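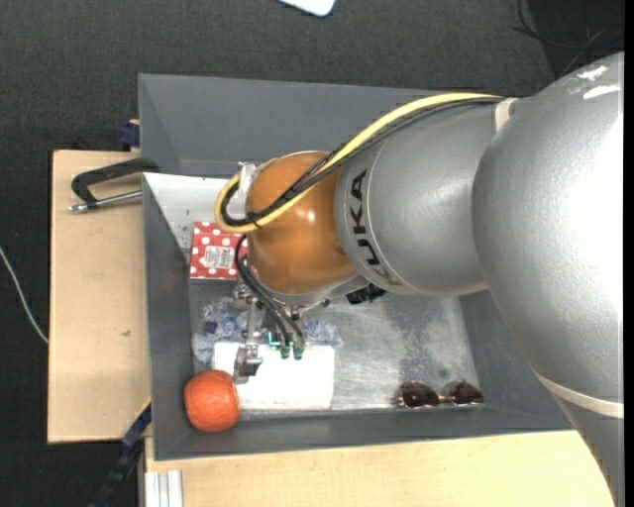
The KUKA arm over the sorting bin at the Conville shared workshop.

**Conville bin picker gets its first open night**

Conville's shared workshop opens its doors tonight, July 26, 2024, for a look at the robot arm members have been putting together since January. Second-hand arm, home-made gripper, grey bin clamped up beside timber boards. Job is simple enough – pick out household odds and ends, sunglasses included, and put them down somewhere else.

Terence Hebden and Edgars Vaher lead the build. Cost so far is about $506, not counting the arm, wich was donated by Trukier.

"Soft packets are the hard bit," Vaher said. "Boxes it likes."

Hebden is still re-routing hoses at the wrist and wants 2 more fingertip designs tried before spring. Next job after that, a proper stand.

Doors 8 pm, Waltlow Street side. Free, kids welcome with an adult. Parking is tight so walk if you can .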